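Kellura 居家手记
工作台与抽屉小技巧:分格小盒真的太好用了
2019年1月5日 星期六

去年七月搬完家,我把所有小零件一股脑倒进一只饼干罐:螺丝、挂画钉、纽扣、门吸上掉下来的垫片、三把说不清开哪里的钥匙。每次找东西都要把罐子整个扣在报纸上翻。后来换成带盖子的分格小盒,抽屉一拉开就知道东西在哪儿,心情都不一样了!下面把这半年用下来的心得全写出来,想到哪写到哪。

先倒出来,再买盒子
很多人(包括以前的我)是先看中盒子,买回家再想装什么。请反过来做:找个浅色的台面,铺块板子或者一条旧床单都行,把零件全倒上去,先按用途粗粗分成几堆。浅色底特别有用,黑色的小垫圈、透明的鱼线、细缝衣针都看得清。分完堆你才知道自己要几格、要多深的格子。我原以为需要一个大号工具箱,结果两只巴掌大的就装下了。

六格够不够?
家里零碎不多的话,两排、每排三格的盒子刚刚好。格子再多,我就记不住哪格是哪样;格子太少又会混。我那只是这样分的:后排放不常用的,长木螺丝一格、膨胀管一格、备用合页一格;前排放天天摸的,图钉、小挂钩、橡皮圈。手伸进去先碰到前排,这个习惯养成之后,真的闭着眼都能拿对。

做针线的朋友可以换成:暗扣、四孔纽扣、别针、拉链头、穿线器、碎布扣。喜欢烤点心的可以放裱花嘴和小转接头,不过先洗干净晾透再装,闷着潮气的金属件过几天就会长锈点。

盖子的脾气
翻盖的盒子,打开时一定让盖子整个靠到后面去。只掀一半,袖子一蹭就啪地盖下来,手里的小钉子全飞了(别问我飞过几回)。桌面窄的话,把盒子往前挪一点,给盖子留出后仰的位置。
盖子前沿有小扣片的,开的时候用拇指从下往上顶,别用指甲抠边。扣得太紧,就在搭扣的位置擦一点点蜡烛头,马上顺滑。扣得太松也有办法,套一根宽橡皮圈,出门携带的时候特别安心。
合盖之前轻轻晃一下盒子,让零件躺平。有东西高出隔板,硬压下去,盖子会翘,时间长了就合不严。

细小零件不串格
隔板和盖子之间总有一点缝,薄垫片最爱从那儿溜到隔壁。我的办法是剪一块薄海绵,跟盒子内口一样大,放在零件上面再合盖。海绵不用厚,盖子刚好能扣上就行。裁的时候先剪大一圈,再一点点修,比一刀下去剪小了强多啦。
怕磕碰的东西,比如手表后盖的小螺丝、眼镜的鼻托,格子底下先垫一小片绒布,拿的时候也不打滑。

标签贴哪儿
我试过贴盖面,好看是好看,可是盖子一翻开,字就跑到背后去了。现在改贴在盒身正面,用纸胶带,写短一点:“挂钩”“图钉”就够了。换内容的时候一撕就走,不留胶。如果几只盒子叠着放,正面的标签也照样看得见,一举两得!
盖面上我只写一样东西:盒子的编号,再在抽屉内侧贴张小纸,对照着写。家里人自己就能找到,不用隔着两个房间喊我。

清洁
每隔一阵子,把盒子倒空,用干的软毛刷(旧的化妆刷最好)把角落扫一遍,再拿拧得很干的布擦。角落里的木屑用一小团蓝丁胶粘,一粘一个准。光滑的盖面只用软布,厨房百洁布会留下细划痕,一对着灯就全看见了。擦完敞着盖子放一会儿再装回去。

拿取小东西的几个手法
螺丝贴着格子底很难捏,把盒子前沿垫高一指,让它们滑到一边就好抓了。
铁质的小件,用一块冰箱贴包上保鲜膜去吸,拿出来再把保鲜膜一翻,零件就自己掉进手心。
干活的时候,从盒里取出来的东西先放进瓶盖或小碟子,别直接搁桌上。剩下的收工再倒回原格。

我自己买的是 Michiels 的一只小盒,68元,不算便宜,但每天都在用,我觉得值。朋友推荐的 Silari 那款格子更深,适合放线轴和电池,放图钉就有点浪费了。手边有药盒、茶叶盒、点心盒,拿硬纸板自己隔一隔也完全可以,纸板两头各剪一道口子,十字交叉插起来,比用胶水粘的还结实。

最后一个小提醒:家里有小朋友或者爱扒拉东西的猫,盒子用完马上扣好,放到高处。纽扣电池千万别跟零碎混放,单独收一只盒子,锁进柜子。
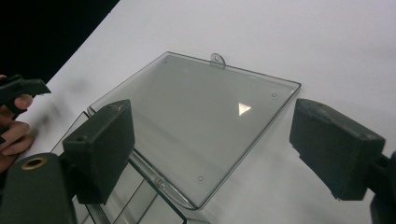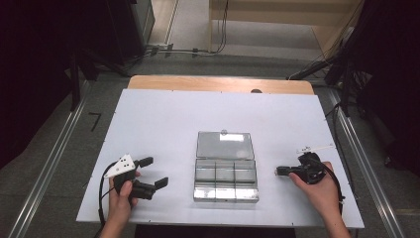
白色台面上的小收纳盒。第一张近看盖子,边上带小孔的半圆扣片很显眼;第二张把盖子掀开,里面是两排六格。

下一篇写 Pluridov 挂墙洞洞板怎么排工具,已经在动手了,特别期待!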